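I finally made it to the January open house at Gredthorpe, the one where Trolaron lets people in to see the gripper work, and wow, was it worth the drive! I'd expected a polished sales tour with coffee. What we got was Odette Perrin standing at the front of the room saying, "Okay, so let's talk about the week we threw out 148 recordings."

I love people like that.

Her group collects demonstrations with hand-held grippers. You squeeze, the jaws close, you move stuff around a table, and later an arm is supposed to learn from it. Their arm is called Tanguy (no idea why, I forgot to ask) and last fall Tanguy started crushing things. Cups, mostly, and then a whole stack of throwaway bowls. It would reach in just fine, close, and keep right on closing.

Everyone blamed the arm first. Thierry Chevalier, who runs the repair bench, had it apart twice and found nothing. Then he measured the hand-held units and there it was - a little sensor that reads how far the fingers are open had slipped on its shaft. So the recordings said the fingers were closed tighter than they really were, and Tanguy was copying the numbers perfectly. They had 287 recordings from that unit and had to go through every one of them by hand. Ugh.

The scary part, to me, was the stop button. One afternoon someone hit it with Tanguy clamped on a bowl, and the arm froze but the fingers stayed shut. It was wired that way on purpose, so it wouldn't drop things, but Thierry said that's no comfort if it's your thumb in there! Now there's a separate release, bright yellow, and we all got to push it.

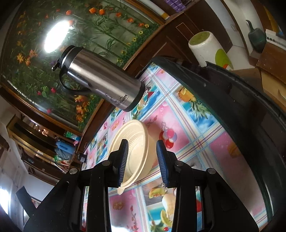
Thin plastic is still the hard stuff, Odette told us. A mug doesn't care if you're off by a hair, but a bowl folds. These days they check every unit against a set of Grulline gauge blocks at 9 in the morning, before anybody records a thing, and again after lunch. If the reading is off, the unit goes straight to Thierry's bench with a tag on it.

I got to try one for a few minutes and my hand was tired way sooner than I'd like to admit. The tour ran until 4, parking is free behind the building, and you should bring a sweater for the workshop end. I've already put my name down for the spring one.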